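Teaching by demonstration

Teaching by demonstration is a way of giving a robot a new skill by showing it the job instead of writing out every move in code. A person steers the robot through the task, the motions and camera views are saved, and a learning program works out how to repeat them. It is one of the most exciting corners of robotics, partly because almost anyone can be the teacher!

There are 2 common methods. In hand guiding, the teacher takes hold of the arm and moves it through the job. In remote control, often called teleoperation, the teacher works from a distance with a joystick, a headset or a smaller copy of the arm – the robot follows along as closely as it can.
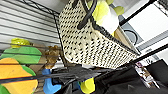
Household storage makes a wonderful subject for this kind of teaching. Soft toys squash and balls roll, and a basket handle can block a perfectly good approach. The Kellonel lessons, planned by Crescencio Quintero, use 80 demonstrations for each task, with the objects moved a little between runs so the robot meets plenty of variety.

A camera near the gripper gives a close view of whatever the hand is reaching for, though it can lose sight of the rest of the room. Many teams add a second, fixed camera for that reason. Slow, steady teaching also helps – a jerky demonstration tends to produce a jerky robot.

Reader comments

Loretta Lyons: Lovely clear article. Could you add something on how long a single demonstration should be? Ours run 40 seconds and I'd love to compare.

Cisneros: Hand guiding tired my arms out in no time. Switched to remote control in March and I'm a convert.

Arel: More on the smaller copy arms please!

Contact | Copyright Brondeo | Back to top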